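Plevville White Work Surface, large
Loose top for benches and tables, from the Sopacua workroom range

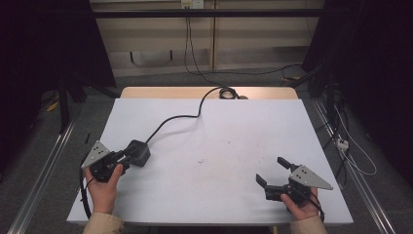 What it is
A plain white top that lies on a table you already own. It gives you a clean, pale area to work on and keeps glue, ink and scratches off the furniture underneath. People buy it for model making, sewing layout, small repairs and sorting parts. Dark screws and offcuts are easy to find against the white, and so are the crumbs, so expect to wipe it more often than a timber bench.

Fit
Measure your table before you order. The top can stop short of the back edge and still work well, and a strip of bare table behind it is handy for a ruler or a cup. We don't recommend more than 40 mm of overhang at the front, where people lean on it. Rounded table corners are fine.

Cables
There are no cut-outs or grommets in this model. Leads run over the surface to the back or drop over the side. If you work with corded tools, take the lead to the far side and leave a small loop of slack there so it doesn't drag across your work. Adhesive clips hold well on the white face and peel off without a mark if warmed first with a hair dryer. Keep power boards on the floor or on the wall, off the work surface.

Care
Warm water and a drop of dishwashing liquid. Methylated spirits on a soft cloth will lift permanent marker. Fine dark specks are usually graphite or rubber and come away with an ordinary eraser. No scourers, no acetone. Don't put hot pans or soldering irons straight on it - use a mat.

Delivery and returns
Sent flat from our Plirholm warehouse, normally within 8 working days. The carton is awkward for one person, so please have a second pair of hands at the door. Unused tops can come back within 40 days in the original carton. Colour may vary slightly between batches, so order together if you want two to match.

Price
$324 including GST. Non-slip pads are sold separately under the Brakora name and are worth having on a varnished or oiled table.

Questions about sizes or bulk orders for classrooms go to Danang Harahap at the trade desk, mornings only.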